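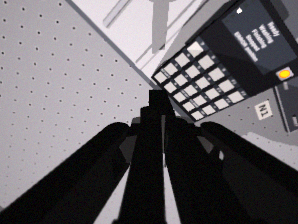
Purger un radiateur en fonte sans inonder le parquet

Mis à jour le 7 juin 2021

Radiateur chaud en bas, tiède ou froid en haut : il y a de l'air. Glouglous le soir, pareil. Ça se règle soi-même, pas besoin d'appeler le chauffagiste. Je fais les 7 radiateurs de la maison de Lisbridge chaque fin août, avant la remise en route. Comptez une petite matinée la première fois, après ça va vite.

Ce qu'il faut
Une clé de purge (carrée, chez moi c'est une Plitier, n'importe laquelle fait l'affaire si le carré est bon). Un tournevis plat pour les purgeurs récents. Un bol. Deux vieux chiffons, pas des beaux, l'eau de chauffage est noire et ça ne part pas au lavage.

Avant de commencer
Chaudière coupée. Circulateur arrêté aussi. Attendre que l'eau refroidisse, vraiment, une bonne heure ou plus pour de la fonte. Ensuite ouvrir tous les robinets thermostatiques à fond. Tous, même dans la chambre du fond où on ne va jamais.
Regarder le manomètre et noter la pression quelque part. À froid, entre 1 et 1,5 bar dans une maison à un étage. Si vous êtes déjà sous 1, remettez un peu d'eau tout de suite.

La purge
On commence en bas, par le radiateur le plus proche de la chaudière, et on finit par le plus haut. Chez nous le dernier c'est le sèche-serviettes de l'étage, toujours plein d'air celui-là.
Chiffon autour du purgeur, bol dessous. Un quart de tour, pas plus. Ça siffle, c'est bon signe. Puis ça crachote. Dès que le filet d'eau est régulier, on referme. Sans forcer, le laiton est mou et un purgeur foiré c'est la vidange complète.
Rien ne sort ? Soit il n'y a plus de pression, soit le purgeur est bouché par la peinture. Gratter doucement avec une aiguille, réessayer.
Essuyer, passer au suivant. Vérifiez en bas de mur qu'il n'y a pas de goutte. 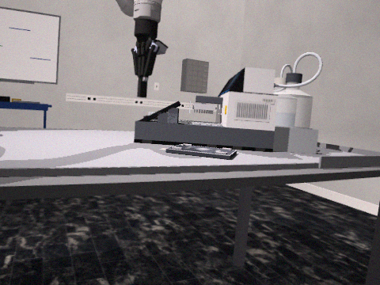
Shota Kobori : Chez moi le purgeur suinte depuis que je l'ai refermé, une goutte toutes les deux heures. Je resserre ou je change ? J'ai peur de casser le carré, c'est un vieux Ghorbani.

Resserrer un tout petit peu, une fois. Si ça continue, on change, la pièce coûte 2 euros. Mais là il faut isoler le radiateur (robinet plus té de réglage) et le vider, ne dévissez jamais le corps du purgeur avec le circuit en eau !! Filasse et pâte, ou téflon si vous préferez. Pour le té, comptez les tours en fermant, et remettez pareil en ouvrant.

Remettre la pression
Le manomètre a baissé, normal. Ouvrir le robinet de remplissage tout doucement, remonter à 1,5, fermer. Bien fermer. J'ai laissé le mien entrouvert une fois, la soupape a coulé toute la nuit.
Rallumer, laisser chauffer, repasser la main sur chaque radiateur. S'il en reste un froid en haut, on recoupe tout et on recommence sur celui-là.

Si l'air revient au bout de quelques semaines, cherchez une fuite, ou un vase d'expansion à plat. La procédure pour le vase est sur la page Branamden, je la complète dés que j'ai le temps.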